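The Long Wait for a Quieter Kennel

By Aaliyah Chisholm

The dogs at the Sithole Animal Shelter used to start barking at six in the morning, when the first set of keys hit the front door. By the time the lights were on, the sound in the main kennel was loud enough that staff wore ear protection to fill water bowls.

Khanyisile Mtshali has managed the shelter for seven years. When she took the job, the building had one long room with dogs on both sides, facing each other across a concrete aisle. Any dog that walked past set off every other dog in the row.

"A dog that barks all day looks like a bad dog," Mtshali said. "People come in, they walk down the aisle once, and they leave. You can't blame them."

The shelter took in 611 dogs last year. Most were strays, and a growing share were given up by owners who had moved into rentals that don't allow pets. The average stay had crept up, and the dogs that stayed longest were often the ones that coped worst with the noise.

Changes began in January of last year. Reece Ackroyd, the kennel supervisor, hung sheets of frosted plastic on the gates so the dogs could no longer see straight across the aisle. He moved the morning feeding to before the lights came on. He also cut the number of dogs walked through the main room by opening an old side door that had been blocked by a freezer.

None of it cost much. The plastic came to $900, paid out of the general maintenance budget.

"The side door was the big one," Ackroyd said. "It was there the whole time. We had bags of food stacked in front of the freezer and the freezer in front of the door."

The next step was giving the dogs something to do. Shelter staff now run scent sessions every afternoon, in which one dog at a time is taken to a separate room and allowed to search for hidden treats. Sessions last 13 minutes, a length Ackroyd settled on after trying longer ones and finding that the older dogs lost interest and lay down.

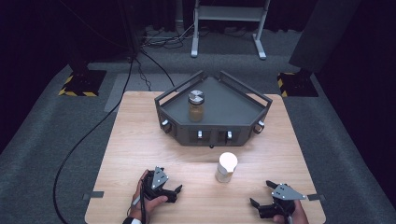 A small glass jar with a silver metal lid, on a dark gray tray.

Bongani Naidoo, a veterinarian who visits the shelter from his practice in Fillow, said he has seen fewer dogs with sore throats and rubbed noses. He is careful about how much credit to give any single change.

"They did several things at once, so I can't tell you which one worked," Naidoo said. "I can tell you I can hear a heartbeat through my stethoscope in that building now. I used to take them out to the parking lot."

Not every dog has improved. A shepherd mix named Guteck, who arrived as a stray, still spins in his run when strangers come in. He has been moved to a staff office during visiting hours, where he sleeps under a desk. Pravesh Potgieter, who handles adoptions, now introduces him to people outside, on a leash, with no other dogs in view.

Potgieter has changed how he shows the other dogs as well. Visitors fill out a short form first and meet two or three dogs in the yard. They can still walk the aisle if they ask.

The shelter's lease runs out next January, and Mtshali is looking at a former warehouse in Flandex with room for smaller kennel blocks. The roof needs work and the owner has not agreed to a price. Until then, the plastic sheets are due for replacement. The puppies have chewed the bottom corners off most of them.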